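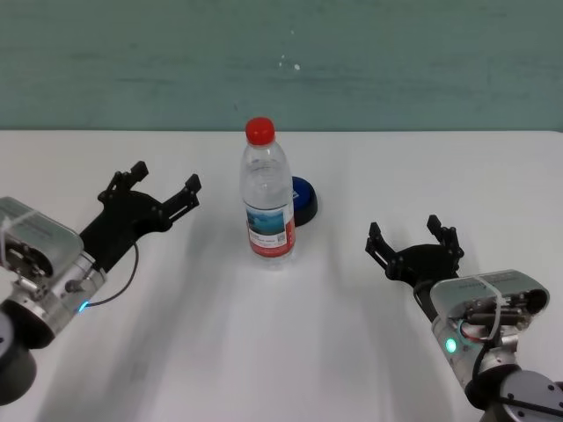

Staying at Hellesora: your questions, answered

Most of what guests ask us before arriving falls into the same handful of subjects. We have written the answers down so that you can read them on the train and we can get on with the sheets.

How do I get to you from the station?
Take the 105 bus from outside the ticket office and get off at Benine Mill. The stop is marked by a pole. The sign that used to be attached to the pole is expected back in November, as it was last November. Walk uphill until you would rather not, then turn left.

What time can I check in?
From three in the afternoon until nine at night. If your bus is late, ring us. If you have simply found a pub, ring us anyway, and tell us which one.

Can I drink the tap water?
Yes. It comes off the hill, it is tested, and it tastes faintly of hill. Guests who prefer theirs with a cap on can buy bottled water at the front desk.

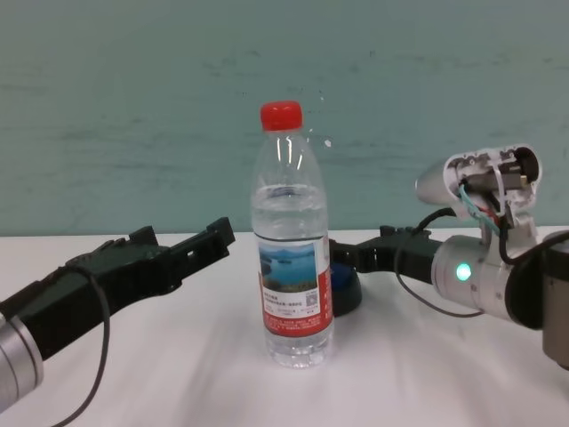 Bottled water, for those unmoved by the hill.

Is there a kettle in the room?
There is, along with tea, coffee and two biscuits each. Further biscuits are available on request and without judgement, up to a point.

Is breakfast included?
It is, and it runs from half past seven until ten. Eggs are cooked to order. Porridge is made in one large pot and is therefore thick early on and thicker later. Please tell us about allergies when you book – the morning itself is a bit late for the bread.

Do you have wi-fi?
In the lounge, yes. In the front bedrooms, mostly. In the Chornovol room, at the back, there is one good spot, and it is the bath.

Are dogs welcome?
Up to 2 per room, at no charge. They may go on the floor, in the garden and under the dining table. They may not go on the beds, and we do know what dog hair looks like.

Is there a lift?
No. There are 17 stairs to the first floor, with a rail on the left going up. We have one bedroom on the ground floor, called Jamero, so do ask for it if stairs are a trouble.

Where can I eat in the evening?
The pub by the bridge does food every night except Thursday, when it does a quiz. On Thursdays we make soup for anyone who wants it. Put your name on the sheet in the hall by noon.

What if I need to cancel?
Let us know a week ahead and you will get everything back. After that we keep the first night. Rain doesn't count as an emergency here, or we should never have had a guest.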